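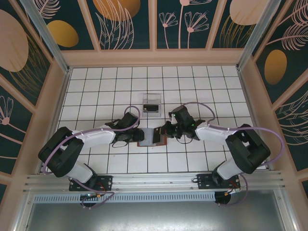 Week 9: Wallets, Card Holders and What Goes in Them
Handout for the Tuesday evening group, Small Accessories course, Wistwood

Bring this sheet back next week, please, because the cutting list at the end is the one we'll be working from and I'm not printing it twice.

We've spent a good while on pouches and straps, and I know a few of you have been itching to get to wallets. I love wallets! A wallet is a tiny piece of furniture you carry around all day and sit on, and it has to put up with more bending, stuffing and yanking than most bags ever see. So tonight is half talk and half handling. I'll pass around my box of old ones and I want you to be rough with them.

1. Start with the card

The card is your unit of measure. A standard bank card is 85.6 mm wide and 54 mm tall, near enough 3 3/8 by 2 1/8 inches. I work in millimeters for anything this small and I'd like you to do the same, at least until the wallet is finished. Write those two measurements on the inside cover of your notebook.

A pocket cut to exactly 86 mm won't take a card. You need room for the thickness of the card and for the stitch line on both sides, and how much depends on your leather. For the 1.2 mm veg tan most of you bought from Haberkorn, I make the pocket 95 mm wide and stitch 3 mm in from each edge. The first few times you push a card in it will feel too tight. Leave it alone. It'll give after a week of use, and if you start out comfortable you'll end up with cards on the sidewalk.

Try this on the samples before you read on: open the wallet out flat on the table, slide a card in with one hand, then take it out again with one hand. Then do it with both hands, holding the wallet at its two sides. Notice how different it is. When both sides are held, the pocket mouth is pulled straight and the card goes in square. With one hand the mouth bows, and the card wants to go in on a slant and catch a corner. A card that sits tilted in its pocket usually means the mouth is too loose or the card hasn't been pushed home. Push it home first and then decide which.

2. Leather pockets and clear holders

Somebody asked last week if a clear plastic holder is cheating. No! I use them myself. Transit passes, ID cards, anything you need to read without taking it out - a clear holder is the right thing for the job. What I don't love is plastic stitched straight into a leather wallet. The needle holes turn into a tear-off line (think of a sheet of stamps) and once it rips you can't repair it without unpicking the whole panel.

My preference is a separate holder that lives in its own slot. If it gets cloudy or cracks, you swap it. The Fiker ones in the supply closet are fine for practice. Measure the holder and not the card when you cut the slot, though. A holder adds a few millimeters each way and I have ruined a very nice panel by forgetting.

Also, wipe out the dust before you put a card in a clear holder. Grit scratches the plastic from the inside.

3. The fold

A folding wallet is two panels that have to be different lengths. If the inside and the outside are cut the same, the wallet won't close flat, because the outside has farther to travel around the bend. With two layers of 1.2 mm leather I cut my outer 237 mm long and my inner 229 mm. Mark the difference on your pattern in red pencil. I still do.

Check the fold twice, once empty and once loaded. An empty wallet will lie open on a table quite happily. Load it up and it may want to spring back open from closed, and that tells you the outer is too short.

4. Edges and color

Edges are where people look. A contrasting edge, say a reddish brown against a pale panel, looks smart and shows every wobble in your cutting. Matching the edge to the panel is more forgiving. Do at least one practice strip each way before you commit.

Sand with 400 grit, then 500, then a thin coat of edge paint. Let it dry, sand lightly, and coat again. Matix paint takes over 20 minutes a coat in our room, longer when it's raining. Please don't speed it up with the heat gun (you know who you are).

5. Before next week

Empty your own wallet onto a table and lay everything out. Put the things you use daily on one side and everything else on the other. Sketch the layout you'd want if you only carried the first pile, and write down which hand you open it with. Left-handers, you may want the card pockets flipped, so try it in paper first.

Cutting list for the practice wallet:

Outer panel, 237 x 95 mm
Inner panel, 229 x 95 mm
Card pockets, two pieces, 95 x 60 mm
Slot for clear holder, measure your own holder and add 6 mm to the width
Thread, your choice, waxed

Bring your stitching irons, a fresh blade, and one card you don't mind scuffing. Doors open at 6:30.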